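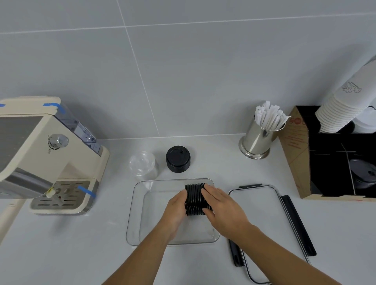
August, late evening

I could not sleep because of the heat, so I will write a little. Today I received the letter from the language school in Cindarville. I am accepted for the evening course, level B2, and it starts in 11 days. I read the letter two times on the stairs and then one more time in the kitchen with my shoes still on.

The walk from the bus was longer than usual. They closed Druvlow Street for the new water pipes, and everybody must go around by the park. I didn't mind. The linden trees smell very strong now, and I practiced the past perfect in my head. I had gone, I had seen, I had forgotten. In my own language we have no such tense and we live quite well without it.

Archana Awasthi called me at lunch. She took the same course last year and she says the teacher, Mrs. Mac Carthaigh, gives a dictation of 20 sentences every week and does not repeat anything. Archana offered me her old notebooks. I said yes before she finished the question.

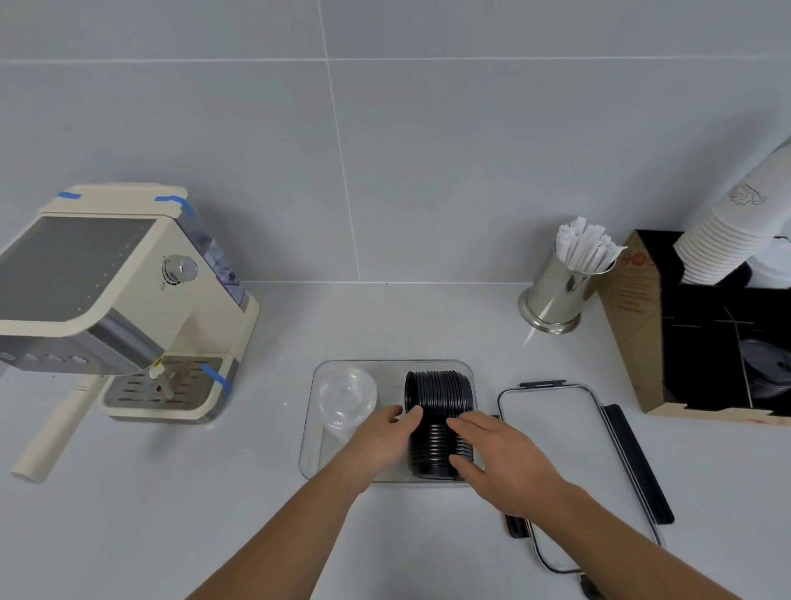 Counter, black lids and clear lids.

I also wrote to my mother. She asks always if I eat enough and if I have friends. I told her about Muireann Mac Suibhne from the second floor, who lends me novels and corrects my articles when I speak. Yesterday I said "the nature is beautiful" and she lifted only one finger. I corrected it myself, and I was proud the whole evening.

The book she gave me now is by someone called Nunetti. It is about a lighthouse family and it is very slow, but I like it. I write the new words on small cards. My plan is to know 3,000 words well before winter. In the box are many cards already, but some words I must learn again and again. "Thorough," "through," "though." I am still angry with them.
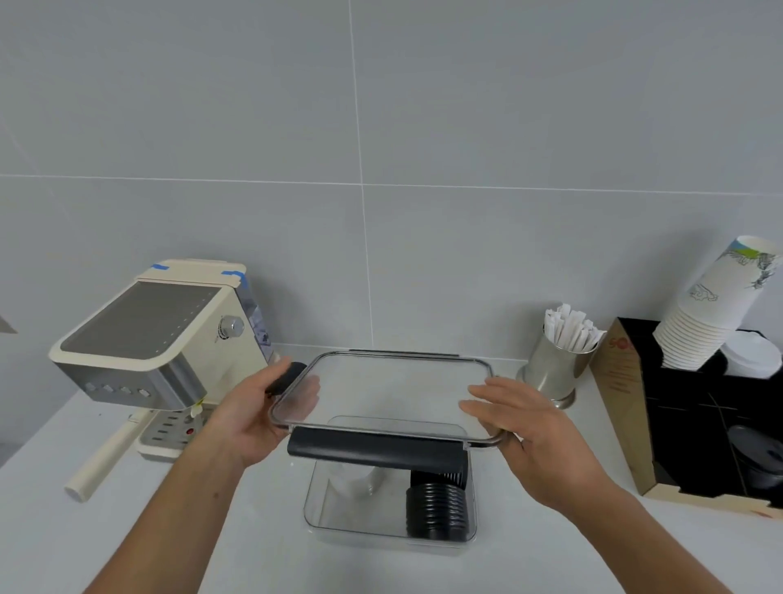 With the lid, and the coffee machine on the left.

It is past 12 and the neighbor's radio is finally quiet. Tomorrow I must pay the course fee, buy a thick notebook and ask Muireann what "to put up with" means, because in chapter four the grandfather puts up with everything.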